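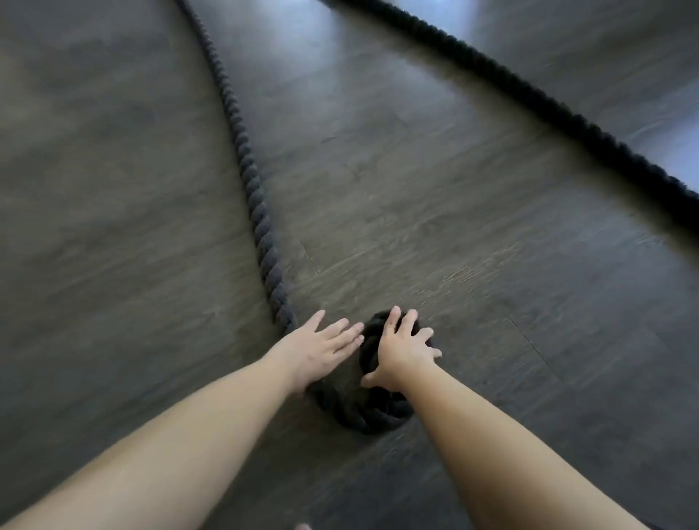
At the coil: both hands low, working at the floor.

Handout for Unit 8: Putting the heavy rope away

Welcome back, everyone. I know coiling a rope sounds like a small thing to give a whole unit to, but I have watched a good many people wrestle with a thick black training rope at the end of a long session, and a little patience here makes the next person's morning so much nicer (mine too, quite often!).

Kneel down and get comfortable before you begin. Make a small loop with the end, lay it flat on the floor and feed the rope round it, always the same way. Look at the strands as you go. If they start to stand up or kink, let the long part roll over until it lies easily again, then carry on.
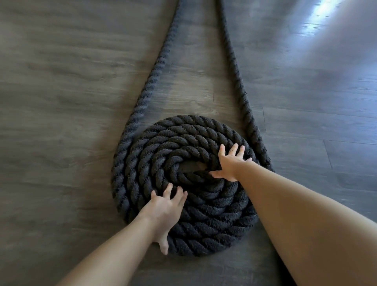

Keep each turn snug against the last, and press down with flat palms every so often so that nothing rides up. A small gap in the middle is quite all right. Ditte Hjaltadóttir, who taught me this at Starnen, used to leave room for two fingers there, and I still do.

For practice before we next meet: coil and uncoil your rope twice, slowly, once in each direction, and jot down which felt more natural. Patricio Benítez has the key to the Chala room if you need floor space, and it is free until 8 in the evening. Please bring your notes along.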